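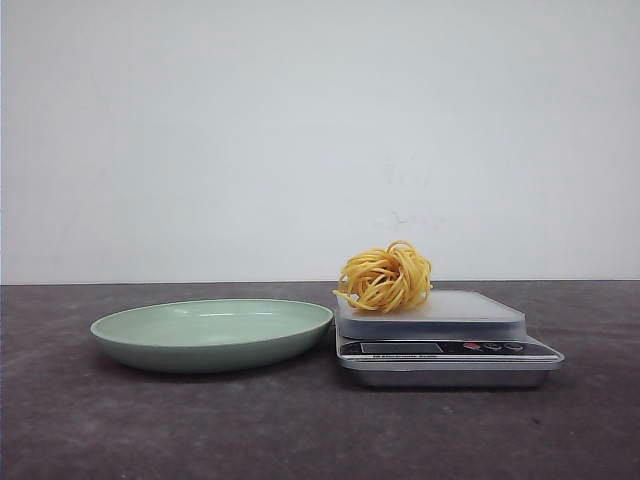

The noodle cell: what went wrong in April, and what we changed

Many readers of this newsletter have asked why the portioning cell at Jastthorpe was switched off for 6 days in April. The short answer is that the robot dropped noodles, and then the software told us that it did not. The longer answer is below. I write it mostly for the people at Skakovness, who will receive the same program this summer.

The task is simple to say. The arm takes one nest of noodles, puts it on the kitchen scale, waits for a stable weight, and moves the nest to the green plate. If the weight is outside the limits, the nest should go back to the tray and the arm takes another one. We chose this task because noodles are difficult for a gripper. They are light, they have no fixed shape, and the outer strands like to hang away from the rest.

These hanging strands were the beginning of the problem. When a nest sits toward the left half of the weighing platform, loose strands can reach past its edge, into the space between the scale and the plate. In our layout the plate stood very close to the scale, with only a narrow gap. We had placed it so on purpose, to make the transfer short and save time in each cycle. In the first 200 cycles it gave us no trouble that we noticed.

On the night run we had the fault. A strand was resting on the rim of the plate while the nest was on the scale, so a small part of the weight was carried by the plate. The scale gave a value that was too low, but it was stable, and the program only asked for stable. The nest was refused. The arm went down to take it back, closed on the outer loops only, and lifted. The nest opened in the air. One part stayed on the scale and the other part fell on the table.

Until this moment it is an ordinary failure, and we have seen worse. The serious part came after. The gripper still held a few strands, and its finger sensor reported "object held." The program believed it. It finished the return movement, and then it set the scale to zero for the next nest, with the remaining noodles still on the platform. From there every weight was wrong by the same amount, and the log looked perfect. The cell continued for 5 hours in this condition. In the morning we found noodles on the table and on the floor, and one plate pushed against the wall.

There was also a safety matter, and I do not want to make it small. The person who opened the cell in the morning saw the arm standing still and reached in to clean the table. The arm was not stopped. It was waiting for a stable weight, and a hand which touches the scale can give it one after it is taken away. The arm started its approach. The light barrier worked and stopped it at once, and there was no contact. Still, a waiting robot and a stopped robot looked the same from outside, and this is our fault as designers of the cell.

We wrote a full report, which you can find on the Lennox shared drive in the folder for this cell. The changes are these:

The plate now stands farther from the scale, and its place is marked on the table. The cycle is 800 milliseconds longer, and we accept this.

The scale is never set to zero by the program unless the overhead camera confirms that the platform is empty. If the camera is not sure, the cell stops and calls a person.

"Object held" is now checked with the scale. After a pick, the weight on the platform must return to the empty value. If it does not, something stayed behind.

An amber lamp is lit when the arm is waiting. Green means moving, and no lamp means the drives are off. Please do not put your hands inside with the amber lamp on, also if the arm looks asleep.

The nest is now placed nearer to the middle of the platform. This helps with the strands, but it does not solve them, because each nest is wound differently — some are tight like a ball of wool and some open when you look at them.

The new program has been in use since the restart, and until now we did not see the same fault again. I would not call it proven. The colleagues at Grandness asked for a heavier test with broken and half-open nests, and I think they are right. We have prepared a box of bad nests for this purpose, so please do not cook them.

If you operate a similar cell and your program sets a scale to zero without looking, please check it before your next night run. Questions about the report can go to the cell mailbox. The test with the bad nests will be described in the next issue.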